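Preinstalled app rule and setup screen – what are importers supposed to ship?

rtreloar
I handle firmware builds for a small tablet importer. The draft device rule published in October says every handset and tablet sold at retail must offer a list of locally developed apps at first boot. Our vendor, Steltmont, reads this as "must be in the system partition." I read it as "must be offered." Those are two different builds with two different test plans. Has anyone had a written answer from the regulator?
Ryan Treloar

partition_b
No written answer here. Section 10 uses the word "available," which I would take to cover a selection screen. The annex uses "installed." The annex is normally binding, so your vendor may have the better argument.

olteanu_r
The annex was copied from the older television rule and still refers to remote control buttons. I would not build a release around its wording. We submitted a setup wizard build for our Andau tablets with all the apps unchecked by default. It was accepted for review with no comment on the check boxes. Acceptance for review is not approval, but a system partition was never mentioned.
Roxana

partition_b
Unchecked by default seems risky. If the user taps Next, nothing is installed, and the rule has had no effect. A regulator will notice that sooner or later.

olteanu_r
The rule has a reporting duty and no install quota. If they want a quota they can write one.

kestrel39
Size matters too. Our full bundle is 2237 MB unpacked. On a 16 GB device that is a visible loss, and if it sits in the system partition the user cannot get it back. We moved everything to a download stub and the image went back to its normal size. The stub needs a network connection at setup, so you also need a path for people who skip Wi-Fi. Ours posts a notification after the first connection and then stops.

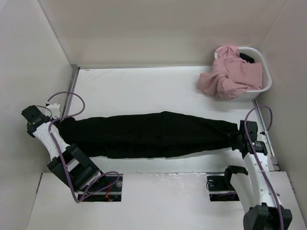

Two arms, one black garment, white table.

Back to the stub. Check how it behaves after a factory reset. The draft says "first activation," and our lawyer reads a reset as a new activation. We run the screen again after each reset to be safe.

rtreloar
Thanks, the reset case was not in our plan. Does the stub pull from the developer's own server or from a store? Steltmont wants to mirror the packages, and I don't want to be responsible for stale versions of Nastier or the Tănase mail client.

kestrel39
Store only. We mirrored for one release and ended up with a signing key mismatch on 4000 units. The apps installed but would not update. The fix was an uninstall and reinstall, and users lost local data.

mvalve
I disagree with most of this thread. You are all designing around a draft. Two of the larger brands have said nothing in public and have changed nothing in their images. The sensible move is to keep the current build, hold the wizard on a branch, and merge when the final text is out.

partition_b
That works if you ship over the air. If you are flashing at the factory, the lead time is longer than the grace period in the draft.

mvalve
Then flash a neutral image and push the wizard as a day-one update.

olteanu_r
A device taken off a shelf and inspected offline would fail. Inspectors open the box and turn it on. That is how the television checks were done.

mvalve
Fair point on offline inspection. I would still not touch the system partition.

rtreloar
Neither would I. Current plan is wizard in the factory image, store stub, screen repeated after reset. Default state of the check boxes is still open on our side. I have sent the annex question in writing and will post the reply in this thread when I get one.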